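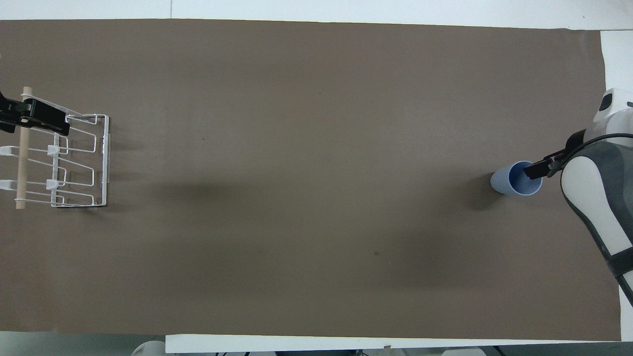
I have fallen completely in love with rye bread, and I need to talk about it!

For years I was a white loaf person. Sandwich bread, the odd baguette, a challah when I felt brave. Then in October I spent a long weekend with my friend Huia Tipoki in Herkdale, and she fed me a slice of something nearly black, dense as a brick, with cold butter and a bit of salt on top. I ate four slices standing at her counter. She sent me home with a jar of her starter wrapped in a sock, and I drove the whole way with it buckled into the passenger seat.

So, rye. If you've only baked with wheat, forget most of what your hands know. There's no kneading to speak of. The dough is more like wet cement, and the first time I mixed it I was sure I'd ruined it (I texted Huia a panicky photo and she sent back a thumbs up and nothing else). You scrape it into a tin, smooth the top with a wet spoon, and leave it alone until little pinholes start to show. That's your sign to get it in the oven.

My current loaf uses 552 grams of dark rye flour, which is a silly number, but it's what was left in the bag the day I finally got one I loved, and now I'm scared to change it. I add a big spoonful of molasses, some caraway, and a handful of sunflower seeds soaked overnight. It starts in a very hot oven, then I turn it down and give it another 45 minutes, and the whole house smells like toast and coffee and something a little bit like beer. I can't get enough of it.

The hard part is the waiting. You're supposed to leave it a full day before you cut it, wrapped in a cloth, so the crumb can set. I cut my first one warm and it gummed up the knife so badly I had to soak the thing. The second one I left alone until breakfast, and oh, what a difference! Thin slices, clean edges, a sour tang that gets better for 3 days or so if it lasts that long.

Flour matters more than I expected, too. I've been buying mine from the mill shop in Ponden, where Kane Partington will talk to you about grain for as long as you'll stand there, and I will stand there for a very long time. His coarse grind makes a chewier loaf and the fine one rises higher. I've started mixing them half and half.

What to eat on it: butter, obviously. Sharp cheese and pickles. Smoked fish if you're feeling fancy. Peanut butter and sliced apple, which sounds like a kid's lunch and is my favorite thing right now.

Next up I want to try one with old bread soaked into the dough. Huia swears by it. I've got the ends of two loaves drying out already, and the starter is due a feed tonight.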